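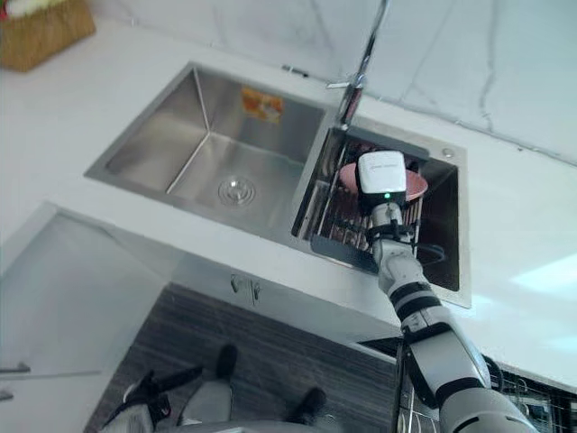 Felista Lukumay is halfway through a story about a burnt onion when I finally get my notebook open. She talks fast, laughs at her own punchlines and keeps breaking off to check a pot. By the time I have caught up, the onion has become the best thing that ever happened to her soup.

"I was so cross with it," she says. "I'd walked off to answer the phone and it went nearly black on one side. I threw it in the stock anyway because it was the last one I had. And the colour! I've burnt one on purpose ever since."

Felista runs the supper club at Skarnport, up the hill from the harbour, and for the past few winters it has been the hardest table in town to get. She cooks soup, bread and one pudding. The menu is written on a strip of brown paper and I have never seen anybody complain that it is short. On the night I first went, in February, there was a fish broth with dill and potatoes that I have thought about on most cold evenings since.

She didn't set out to cook for strangers. She came to Skarnport to work in the accounts office of a boatyard and hated her lunches. "Everybody had a sandwich at their desk, looking at the wall. I brought in a flask of lentil soup and Teodor asked if he could have some. Then he asked again the next day, the cheeky man."

Teodor Myklebust still comes, and he has opinions. He thinks the pea soup needs more ham and has been saying so for years. Felista thinks he should make his own. The two of them kept every recipe from those office lunches in a blue ledger meant for invoices, and when she counted them up last winter there were 194, a good many of them crossed out. "There's one with banana in it," she says. "We won't discuss that one."

What I really wanted to ask about was stock, since mine always comes out cloudy and tastes of not very much. She was delighted. I have rarely seen a person so pleased to be asked a question.

"You're boiling it," she says straight away. "Everyone boils it! You want one bubble, then a little wait, then another bubble. If it's rolling about in there you've stirred all the muck back in. And don't salt it until you know what it's going to be."

She starts with chicken wings, cold water and the burnt onion. Carrots go in for the last hour only. Parsley stalks, yes, and a spoonful of tomato paste if the soup is going to be a dark one. She is against celery, on grounds she describes as personal.

The bread is a different matter, and here she gives all the credit to Osvaldo Portela, who taught her to make the flat cornmeal loaf that goes out with every bowl. It took her a whole autumn to get it right. "He'd tap the bottom and shake his head, and off I'd go again. He never once told me what was wrong. When I got a good one he just ate it – the entire loaf, standing up – and went home."

I ask whether she has thought of moving somewhere bigger. The room seats 30 if people are friendly about elbows, and at the harbour fair she fed 113 from a borrowed tent. She loved the fair. She also slept for two days afterwards.

"People say, get a proper restaurant. But then I'd have to do lunch, and steak, and a little salad on the side. I like soup. I like that you can't hurry it and that it's better on the second day. Where else do you get that?"

Before I go she makes me taste tomorrow's, a squash and peanut soup with a good deal of ginger, and watches my face while I do. I ask for the recipe. She tears a page out of her pad and writes down six ingredients and no quantities whatsoever.

"Start with the onion," she says, "and ring me if you get stuck."

I have made it twice now. The second one was very nearly right, and I'm ringing her tonight about the ginger.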